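The bus to Taltport leaves early, and by the time I had walked up the hill to Pluline's open day the coffee was already going fast. I had been invited in February, put it off twice, and finally went on a Monday, when I figured the crowd would be thin. It wasn't! There were families, a couple of retired machinists and a whole class from the technical school in Bloxham, all squeezed into what used to be a seed warehouse and still smells a little like one.

Pluline is a small outfit, 17 people in all, and its big project is called Mornorau, a household robot meant to help with laundry and tidying up. I had pictured something grand rolling out from behind a curtain. What we got first was a long table of tools with handles, and an invitation to pick them up. The idea is that a person does the chore with a gripper in each hand while the movements are recorded, and the robot learns from the recordings later on. I tried a dish towel. It took me roughly five minutes to fold it in half, and I was prouder of it than I should have been. A boy from Bloxham did his in a fraction of the time and went straight back in line.

After lunch we watched the robot itself, which is slow and careful and very easy to root for. It picked up a sock, dropped it, picked it up again, and the room cheered both times – I did too.

What stayed with me on the ride home was how much of this work depends on ordinary houses. A lab table is flat and bare, and no home I've ever lived in has looked like that. People do the recording in their own rooms, with the cushions and the cables and the chair that has clothes draped over it. A crumpled cloth held between two yellow fingers over a quilt covered in 福, large and small and in every color, is a much harder thing to make sense of than my dish towel was, and I'd guess a far more useful one. My own bed was unmade when I got in that evening, and I left it that way until morning.

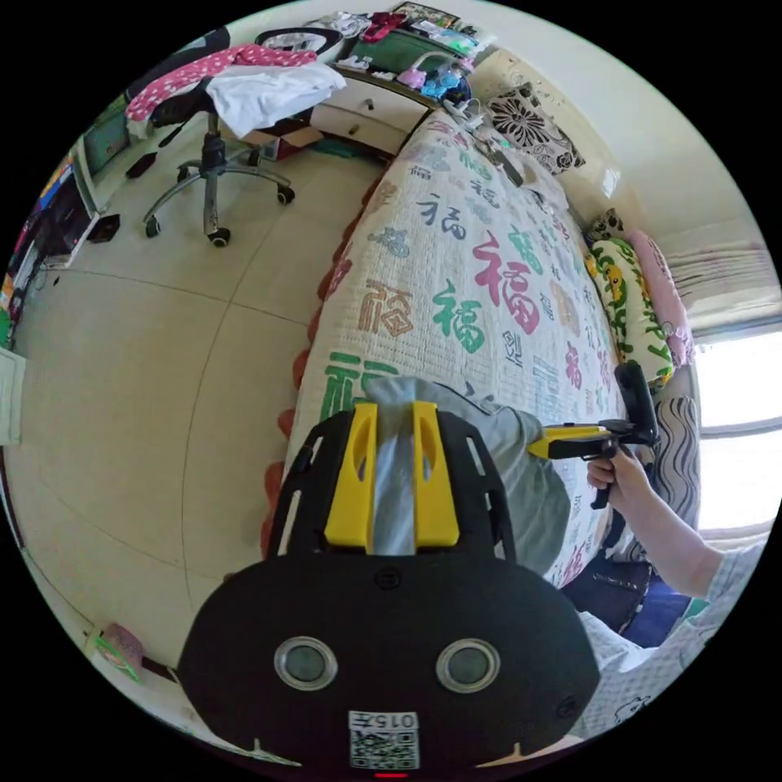
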